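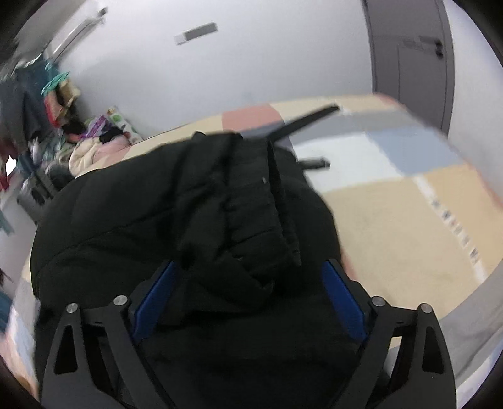

Venkatesh Varma wrote in to ask why anyone would fold a padded coat at all: "I hang mine, I have always hung mine, and in June I push them to the far end of the rail and forget about them. Am I missing something?"

Maybe a little, Venkatesh! Hanging is fine if you have the rail for it. Most of us in Kincombe don't, and that's how this page began.

Big Black Puffy Things: a folding gallery
Put together by Elango Kulkarni

I love folding winter clothes. Shirts bore me, sheets defeat me, but give me something thick and quilted with a mind of its own and I'm happy for a whole evening. There is so much air in these clothes! You press one corner and another corner stands up. You get the middle flat and the waist pops open again like a mouth.

This gallery is small and it is all about that stage in the middle, when the thing is spread on the bed and hasn't become a bundle yet. I've put notes between the pictures and a few longer ones after, mostly answers to what people asked when I first showed the folds at the Kincombe clothes swap.

The gathered part

The opening picture has my favorite trouble spot in it. Look at that ribbed, stretchy-looking band standing straight up with all its puckers and creases, and a thick fold of black cloth drooping below it. Every padded garment has a place like this, where the cloth is drawn in tight and the padding on either side has nowhere to go. On a jacket it might be the hem or the cuffs, on snow pants it's the waist. You can smooth the flat parts until your arms ache and this bit will still be sitting there, proud as anything.

What I do is leave it alone at first. Lay the whole garment out as wide as the bed allows, find the long seams, and work along those with the side of your hand. A curved seam wants to lie in its own curve, so let it. Then come back to the gathered part, pinch both edges together and lay it over on its side. Lay it over, don't squash it. It will settle onto the padding and you get a nice soft ridge that the rest can be rolled around.

Straps and loose ends go in now too. I used to leave them for last and they always ended up trailing out of the bundle. If yours clip together, clip them. If they don't, cross them on top of the widest part and fold over them.

Also - and I can't say this enough - black cloth shows everything. Every little pale speck and bit of lint. Do your brushing while it's spread out. Once it's rolled you'll only get the outside, and then you'll open it up in the fall and find the rest.

A good busy bed

Do your folding on a bed. Tables are too narrow and too slippery for a coat this size, and floors are hard on the knees (mine at least). A bed has give in it, so when you lean on the padding the air moves out sideways and the cloth doesn't skate away from you.

And isn't a patchwork pattern wonderful for it? I use the squares as my guide lines. Put the bottom edge along one row, bring the sleeve in to the next one over, and you have a straight fold with no measuring. The pale blocks are good behind dark cloth because you can see the outline properly. On a plain dark cover I lose track of where the coat stops.

The next picture has the lot in one go: a black quilted puffer with its hood bunched at the top and the zipper running down the front, the beige and salmon pink and light blue squares underneath, a full rail of clothes up near the ceiling, and a gray suitcase over on the left under them. I like the yellow and the teal against all that white wall.
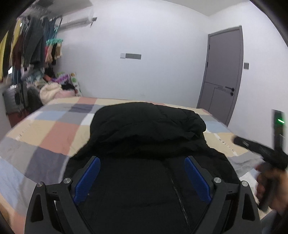

The hood question

More people ask me about hoods than anything else. Some hoods come off, and if yours does, take it off and tuck it inside the body of the coat. The ones that don't come off need a decision. You can fold the hood down flat over the back before you do anything else, which gives a tidy shape with a thick end. Or you can leave it sticking out at the top until the very end, roll the coat up toward it from the hem, and then turn the hood inside out over the roll, so that the coat is packed in its own hat. I think this is the most satisfying thing you can do with a garment! It holds together without a strap or a bag, you can throw it across the room, and it makes a decent pillow on a train. I took mine to Collado like that and slept on it most of the way.

The hood roll does need a roomy hood. A small close-fitting one will only get halfway round and then spring off. For those I go back to the flat method.

Zippers up, zippers down

Zip it up. I've tried both ways many times over. An open coat is easier to press the air out of, I'll grant that, but the two fronts wander and you end up with one side longer than the other. Zipped, it behaves as one piece. Stop a hand's width short of the top and the air will find its way out of there as you roll.

Pockets are different. Open those. Closed pockets hold air like little balloons, and they hold other things as well. I once rolled up a coat with a packet of mints in it and it smelled amazing in October.

My order of work

Brush it, both sides.
Empty the pockets and leave them open.
Zip the front nearly to the top.
Lay it face down and bring the sleeves in across the back, one over the other.
Lean on it with your forearms, hem first, and work up.
Fold in the sides if the coat is wider than your bag.
Roll from the hem. Slow is good.
Hood last.

For padded pants it's simpler still: one leg over the other, gathered waist laid on its side, roll from the ankles.

Where they go after

A suitcase is such a good home for winter things. It's sitting there anyway, it closes properly, and it turns wasted space under the hanging clothes into a second closet. I put the rolled coats along the hinge side and fill the gaps with hats and thick socks. Please don't sit on the lid. If it doesn't close, take a coat out.

For anything that won't go in the suitcase I use a 32-liter duffel from a stall at the Andeck market. It has no structure whatsoever, which suits rolled coats very well as they bring their own. I know lots of people like the bags you pump the air out of, and they do save room, but my coats took days to look like themselves again afterward and one of them never quite got there. I'd keep those for blankets.

Whatever you pack into, let the coat hang a full day first. I mean this for the ones that look and feel fine too. Then when the cold comes back, open everything out on the bed, shake it by the shoulders, and give it an afternoon. Watching a flat sad roll puff back up is honest entertainment.

Small notes

Venkatesh also wanted to know if cats were a problem. With black coats, yes.

The folding evening is now in room 67 at the Gukcombe hall, one floor down from where we started. Bring the coat you have the most trouble with. Someone last time brought a child's snowsuit with feet attached, and it took three of us and a lot of laughing to get it into a pillowcase.

If you have a better way with detachable fur trims, please send it in. I've been wrapping mine in a T-shirt and it comes out looking startled.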